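Taller compartido Havuvmont · Proyecto Cindum
Hilo sobre el estado de la célula de manipulación simulada y su réplica física en el banco del taller.
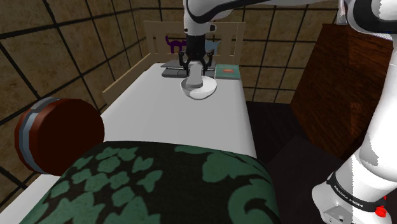

1/ El proyecto Cindum tiene por objeto preparar, en un taller de uso compartido y con medios domésticos, un brazo capaz de recoger y depositar objetos cotidianos. En febrero concluyó la fase de diseño y se inició la de ensayos en simulación.

2/ Todo movimiento se valida primero en el entorno virtual. El acceso al brazo físico queda reservado a las trayectorias que hayan superado esa revisión, conforme a las normas de uso del taller.

3/ La serie actual consta de 2.040 episodios simulados. En cada uno varían la habitación, el mobiliario, los textiles y la iluminación. El dormitorio de paredes alicatadas pertenece al grupo de escenarios generados por combinación automática de materiales, de ahí que azulejo, cama y armario de madera convivan en un mismo espacio.

4/ El modelo empleado en simulación es un Franka Emika con pinza negra de dos dedos articulados. La tarea de referencia consiste en llevar un objeto alargado al interior de un cuenco blanco apoyado sobre el colchón.

5/ Se ha optado por superficies bajas y estrechas, como la de una cama, por ser las que más condicionan la aproximación. El cabecero limita el recorrido de la muñeca por el fondo y obliga a descender en vertical sobre el recipiente.

6/ Respecto al acabado gráfico: persiste un borde dentado entre las zonas de luz y sombra de la carcasa blanca, visible a la altura del codo. El defecto afecta al cálculo de sombras y figura en la lista de incidencias abiertas. Se prevé aumentar la resolución del mapa correspondiente.

7/ En cuanto al banco físico, la estructura está montada con perfil de aluminio y tablero recuperado. Quedan pendientes la canalización del cableado y la sustitución de 3 escuadras que presentaban holgura. La parada de emergencia se encuentra instalada y comprobada.

8/ El controlador, denominado internamente Nassar, funciona a 1.000 ciclos por segundo. Durante las pruebas en vacío se registraron 7 interrupciones de comunicación, atribuidas a un conector de red defectuoso. El conector ha sido reemplazado y la prueba deberá repetirse íntegramente.

9/ Los dedos de repuesto se imprimirán en el propio taller. Se ruega a las personas usuarias que consulten el calendario de la impresora antes de iniciar trabajos de larga duración.

10/ Los ficheros de escena y los planos del banco se encuentran en la carpeta común Bristosham, con permiso de lectura para todos los miembros. Las propuestas de modificación se presentarán por escrito en el registro del proyecto, indicando la versión a la que se refieren.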